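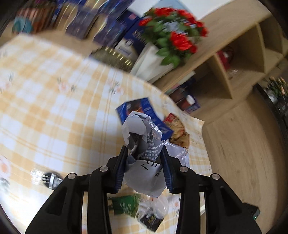
Slide 1. Grip width as the only hand signal. The Girnwood stack gets one number per gripper, the distance between the fingers, and the planner has to work out the rest from the camera. Rigid parts make this easy. A crumpled printed sheet between the two fingers does not, as its width changes with every squeeze. Our first grasp detector, Mateos, waited for the width to settle and so kept reporting "still closing" on paper. Say this slowly, people ask about it later.

Slide 2. What we changed. Mateos now looks at 6 samples of width and compares the slope with the commanded speed. Threshold is 70 on the internal scale. Soft items get their own label and the planner is told to expect drift. Mention that the log format is the same, so old recordings replay without conversion.

Slide 3. Thin items. A white plastic fork brings the jaws almost together, and the width reading is close to that of an empty grasp. Dorent, the vision check, runs on a crop at the fingertips and settles it. Patterned tablecloths gave it trouble until we added them to the training set.
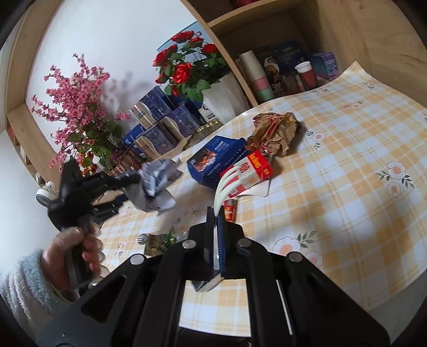 Slide 4. Timing and open problems

Dorent has a budget of 180 ms. Replay set is 2000 grasps. Two grippers close to each other still confuse the crop. Show the Grakunero timeline viewer if there is time, then take questions.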